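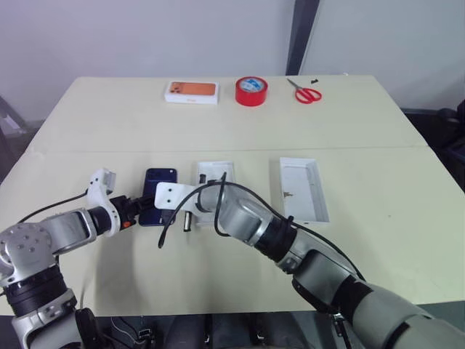 A phone box, a roll of red tape and a pair of scissors on the table.

Home | Opinion | Money | Letters

Keep the box, they say. It will be worth something one day.

I doubt it. A flat white box with a picture of a phone on the lid is nicely made, and I suspect that is why we can't throw it out. Gudier, the resale shop in Cavlow, told me it pays 10 pounds more for a handset in its original packaging. Fine, if you sell the thing. Of the four boxes in my wardrobe, two belong to phones I have since dropped.

Then there is the posting. Red tape looks serious on a parcel, and I'm told it puts off tampering. Does it? My last roll cost more than the postage, and the buyer's only comment was that she had needed a bread knife to get in.

Dromora council wants 1,000 homes to sign up to its "save your packaging" scheme by November. I won't be one of them. Cardboard goes in the recycling. The scissors I will keep, because I use them.

60 shares | 14 comments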